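Okay, a few of you asked how the move to the little house on Tapia Street is going, so I'm making a thread. Get a drink, I ramble.

First thing, the kitchen. We went from a big old galley to something you can cross in 2 steps, and I thought I'd hate it. I don't! I can reach the kettle, the sink and the bread from one spot, and breakfast has become my favorite part of the day.

The pantry was the hard part. I had jars of lentils from before the last move (don't ask) and 22 kinds of tea, which I defended one by one like a lawyer. My sister took the fruity ones home in a grocery bag and I do miss the peach.

Heating, for everybody who warned me: you were right, the back bedroom is freezing. In December I slept in a hat. We hung the heavy curtains from the old place, hemmed very badly by me, and it's a lot better now.

The bill that month was still $232 and I had to go sit on the porch for a minute.

The neighbors are lovely. One side brought soup, the other side brought a spare trash can and a long story about the water main. If you're ever over this way, the bakery at the corner, Galla, does a seeded loaf that sells out by 9 am, so set an alarm.

Next up is shelves. I got a quote for $600 for the alcove by the stairs and nearly fell over, so I'm going to try it myself over a few weekends, slowly, with lots of snacks. 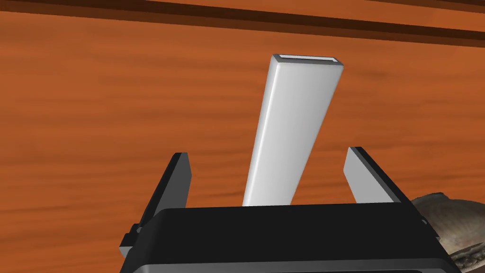

White on warm wood. 

If you've put up shelves on old plaster walls, please tell me everything, especially what you'd do differently. I'm reading all the replies tonight with my feet up and one of the surviving teas.

Get the best threads in your inbox every week. Enter your email to subscribe. No thanks

Contact | Privacy | © Tinel | Back to top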